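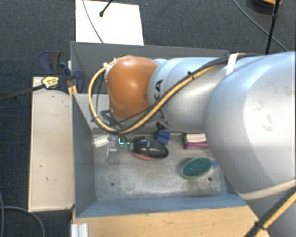 J'ai un faible pour les bacs en métal, les vrais, ceux qui ont vécu ! Quand Kojo Essien m'a proposé de m'occuper de la page photo de l'atelier, j'ai tout de suite su par quoi j'allais commencer : le bac gris à objets de maison, celui dans lequel tout finit par passer. Regardez-moi ce fond, tout râpé, avec ses traînées blanchâtres et ses taches brunes qui s'accumulent surtout vers l'avant. Moi, je trouve ça magnifique. Kojo, lui, voudrait le repeindre, et on en discute depuis le mois de mars de l'année dernière sans avancer d'un millimètre.

Bienvenue donc dans la galerie « Petites choses et grands bacs ». Je l'ouvre avec une seule photo, mais j'ai beaucoup à raconter, vous me connaissez.

Le bac gris

Il vient d'un déstockage à Akeldale, où on était partis chercher des étagères (qu'on n'a pas trouvées, évidemment). Il y en avait deux, on a pris les deux. Le second sert maintenant aux torchons et je lui en veux un peu d'être resté si propre. Celui de la photo a tout encaissé : les couvercles, les pinces, les brosses, les bocaux dont on ne retrouve jamais le bouchon. Ce que j'aime le plus, c'est l'avant en pente. Quand on plonge la main dedans pour récupérer une bricole, on ne se cogne pas le poignet sur une paroi droite, et au bout d'un après-midi de tri, croyez-moi, ça compte. Le dos, bien haut et bien sombre, empêche les petites choses de filer derrière la table. Je dis ça, mais j'ai quand même perdu une pince à linge là-bas l'hiver dernier et elle y est sûrement encore.

La petite chose blanche

Vous l'avez repérée, tout à gauche, contre la paroi ? Blanche, striée, pas bien grosse. J'ai une tendresse particulière pour les objets qui vont se coller dans les coins. Dans une maison c'est pareil : il y a toujours un tiroir où le truc le plus petit part se caler au fond, du mauvais côté, et c'est justement celui dont on a besoin. Ľubica Vlček m'a écrit qu'elle mettait un carré de feutrine dans ses tiroirs pour éviter ça. J'ai essayé à la maison, ça marche bien pour les gommes et les dés à coudre, beaucoup moins pour les billes !

Les affaires de tout le monde

Le contenu change tout le temps. On choisit des objets ordinaires, de ceux qu'on a dans une cuisine ou dans un placard d'entrée, et on fait tourner. Il m'arrive de reconnaître une cuillère qui vient de chez moi (je l'ai donnée, je ne devrais pas la regretter, mais elle était parfaite pour la moutarde). Une fois, par curiosité, j'ai tout versé dans un sac et je l'ai posé sur la balance : 2 360 grammes. J'aurais parié sur le double. Depuis, quand quelqu'un me dit que son tiroir à bazar est trop lourd, je lui réponds qu'il faut le peser avant de se plaindre.

L'entretien, puisqu'on me le demande

Sur le métal nu, je n'utilise presque rien. Un chiffon doux, de l'eau tiède, une goutte de savon, et on essuie bien. Pour les taches brunes, j'ai testé la pâte Rakard, qui sent l'orange et qui colle aux doigts pendant deux jours. Les taches sont toujours là et je m'en fiche complètement. En revanche, évitez l'éponge qui gratte : elle laisse des rayures ternes, et la poussière vient s'y installer aussitôt. Si votre bac a des bords peints, passez un chiffon à part, sinon vous promenez la crasse du fond sur la peinture et vous recommencez tout.

Pour la suite

J'aimerais ajouter le bac aux torchons, la caisse à couvercles et peut-être le grand panier de Machala, celui avec l'anse recousue, si Ľubica accepte de le vider. Il y a aussi une série de boîtes de chez Vitance qui attend dans mon placard, avec des étiquettes tellement jolies que je n'ose pas écrire dessus. Si vous avez vous-même un bac, une bassine ou un vieux plat en métal tout cabossé, envoyez-moi sa photo ! Les fonds rayés sont les bienvenus, les taches aussi, et dites-moi d'où il vient et ce que vous mettez dedans. Je lis tout, je réponds lentement.

Page mise en ligne le 25 février 2018. Merci à Kojo pour le coup de main avec la mise en page, et pour avoir laissé le pot de peinture fermé.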